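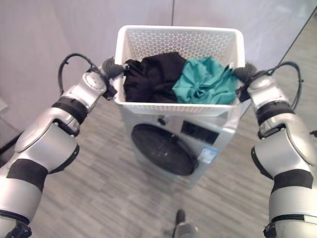

Re: [teleop-users] bimanual carry, how many demos is enough
8/23/21

Short answer to the subject line: more than you have. Longer answer, with our numbers in it. We teach the laundry task by remote control only, one operator on two handles, and the carry is the part that eats the operators. Putting clothes into a basket is a one-handed job with a spare hand for scratching your nose. Holding the basket up by both rims over the washing machine, level, with the black thing and the teal thing heaped inside, means your two wrists have to agree with each other for as long as it takes, and mine haven't agreed since February. The policy learns whatever your wrists do. If you dip the left side every time you get tired, congratulations, you have trained a robot that gets tired.

> On the Arnari list somebody said 200 demos got them a
> working two-arm lift. We have 600 and ours still pulls
> the basket apart like a Christmas cracker. Are we
> recording wrong or is the gripper force wrong? Operators
> say it feels fine on their end.

Of course it feels fine on their end. There is no force on their end. Unless you paid for the Kiltholm handles with the feedback motors (we didn't, I have seen the quote), your operator is squeezing air and guessing. What you recorded is where the hands were told to go, and the two hands were told to go slightly too far apart, 600 times.

Things that helped us, in the order we should have done them and didn't:

Log the commanded pose and the measured pose, both. The gap between them is the closest thing to a force sensor you can get for free. When the gap opens up sideways during the lift, bin the demo.

Lock the distance between the hands once both grips are closed. We put it on a foot pedal. Operators hated the pedal for 9 sessions and now they complain when it's unplugged.

Vary where the basket starts. We had a lovely policy that could pick up a basket from one spot on the floor and from nowhere else on earth. Now it also goes on a small light-wood cabinet, out in the open part of the carpet with the toilet right behind it, and the operators have to deal with whatever reach that leaves them.

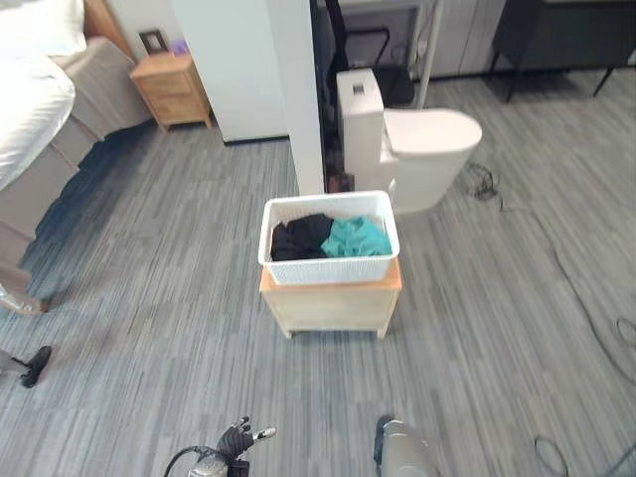
Sajib Saha wrote to me off-list that varying the start is fine but we should be varying the operator first, as a policy trained on one person's hands mostly learns that person. He has a point, and he said it more politely than I would have. Our first 200 were all me. You could tell from the way it hesitated before the grasp.

On handheld teaching, which the original post also asked about: we tried moving the arms by hand on the Sinaga setup and gave up on it for anything with two arms. You need a second person, and then you have two people arguing over one basket. For single-arm work like turning a knob I would still do it that way.

Wrist views, last thing. Keep them in the recording even when they look useless. Plenty of ours are gray blur with a finger across the middle and a couple of orange glows off to the side, and I wanted to drop the stream to save disk. We trained without it and the grasps got worse. I have no theory that I'd defend in public.

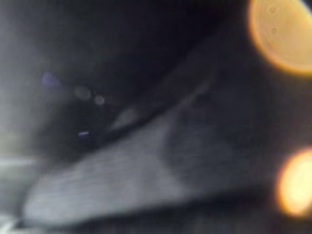 Numbers, since you asked

We are at 3,000 demos in total, counting the binned ones, which I do when talking to management. The export script is in the Pladeo repo under tools, and it wants the old timestamp format. If yours come out shifted between left and right arm, check the clocks before you blame the operators. I blamed the operators.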